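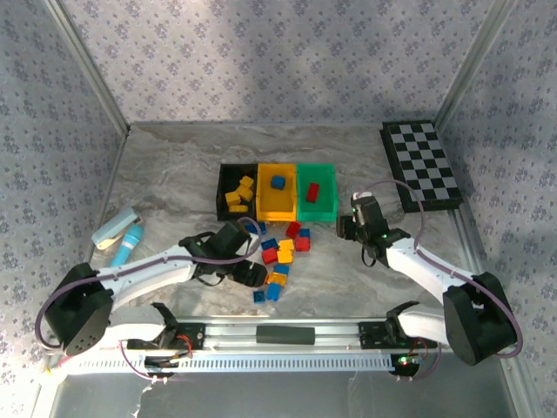
Murray Pearce papered the walls himself. Leftover roll from his mother's hall, little blue flowers, and it stayed. His two-armed sorting rig lives in a shared workshop in Tedham, $2,295 in parts so far — not counting the stuff he broke.

The job sounds easy. Toy blocks, three bins, a color in each. Both arms ride on one rail, and in August they kept hitting eachother. Necati Duman rewrote the timing over nearly 30 evenings. Mostly fixed it. Cables still need watching.

"I want it boring," Pearce says. Next up, a stiffer rail mount.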